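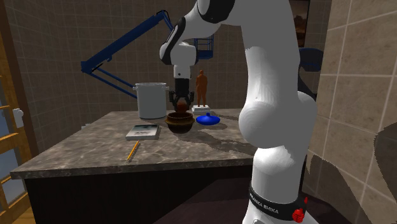 Jurnska, 12 January 2026

The kitchen cell at the Govodance shared workshop now runs end to end in simulation. The task is deliberately small: pick up a round object, carry it to a brown bowl on the counter, let go and return to the start pose. A single Franka arm with the standard two-finger gripper does all of it. The real counter is still a stack of timber in the side room, and the plan is to fix the layout on screen before any of it is cut.

Imre Bíró wrote the scene loader, which he calls Barta. It reads a plain text file of object positions and builds the room from that, so moving the stock pot or the blue lid is a one-line edit. Earlier versions kept positions inside the physics file and every change meant a full rebuild. Barta reloads in five seconds on the workshop machine. The motion side is handled by Elau, the planner we have used on the bench since last April, with its speed limits left as they were.

Most of the work went into contact. With the default friction values the object rolled out of the fingers as soon as the wrist turned. Raising friction cured that but made it stick to one finger on release, and it then fell outside the rim. The present settings are a compromise: moderate friction on the pads, a slower opening speed, and a pause before the arm lifts away. The physics step had to be halved as well.

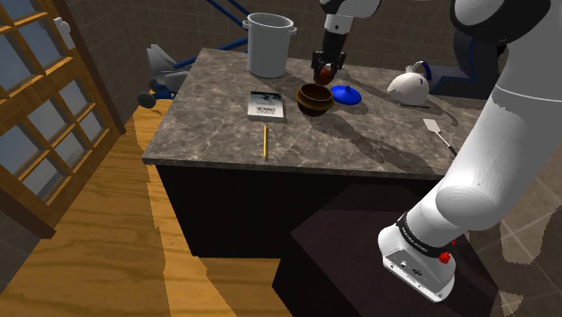
Clearance around the bowl was the second problem. The blue lid lies close to the rim, and a straight descent with open fingers could touch its knob if the wrist was turned the wrong way. Elau now treats the lid and the pot as obstacles, each grown by 30 mm on all sides. The book and pencil are left out of the collision check. They are low enough that the arm never has a reason to go near them, and including them slowed planning for no gain.

Imre ran 300 trials over the holiday with the start position of the object varied by up to 145 mm. The failures fell into two groups. In the larger one the fingers closed off centre and pushed the object away. In the other the planner gave up before moving, always with the object near the foot of the pot. Neither group has been fixed. The logs are on the workshop drive under the trial number, with the random seed in the header, and any run can be replayed from that.

Still open:

Wrist camera. The planner is given the object's position directly, which the real cell won't be able to do.

Shadows. The light is low and throws long shadows across the worktop. Imre wants these kept for camera tests, with a second light as a switch in the scene file.

Base height. The simulated arm stands beside the counter on its own pedestal. The steel for the real one has not been ordered, and the drawing needs checking against the reach limits first.

Anyone with a spare machine who can run a batch overnight should write to Imre through the workshop list.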